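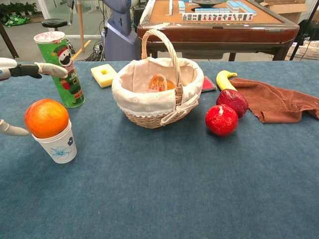
Beverley Lockyer wanted to know last time why the hand gets a whole line in the budget when the arm already costs so much. Fair. The arm only gets you to the orange. Fingers are where the money goes, then goes again in August.

Search this site Go

Week notes: planning the buy

Quote from Orkport: 300 a finger joint, spares extra. Norna bundles spares and charges for the phone call.

Put down props as their own line. Fruit, cups, a sponge, snack cans: 61 so far, and no one at Matura will sign for a banana without a form.

Hold back 2000 for repairs. Chi-keung Ho held back 46 and learned to solder.

For next class: price one hand, two ways, shipping included.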